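PUMELTON, October 10, 2025. Big news from my little shop! Pillura, the kitchen linen company I run out of the old Lapointe building, is opening a second store in January, and I've been itching to tell everybody.

The new place is on Sadumness Street, open six days a week (closed Mondays, I need to sleep sometime). We'll carry tea towels, aprons, napkins and the oven mitts people keep asking me for. I started out with 7 towel patterns and now there are up to 200 items on the shelves in a good week!

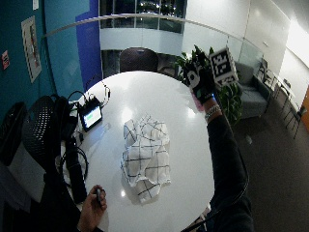 Opening day plans

Doors open at nine. The first customers through get a free dish towel, and there will be coffee and my sister's lemon bars until they run out. Bring your old stained towels too, we're collecting them for the Pumelton animal shelter, which goes through piles of them every winter. 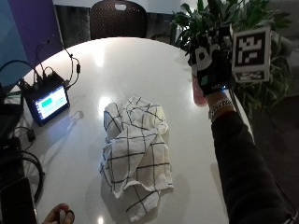
White towel with a dark grid pattern.

Want to stop by early or write something about us? Call the shop and ask for extension 711, I pick up myself.

Recent news
Pillura adds linen aprons for kids
Holiday hours at the Lapointe building
How to get coffee out of a white napkin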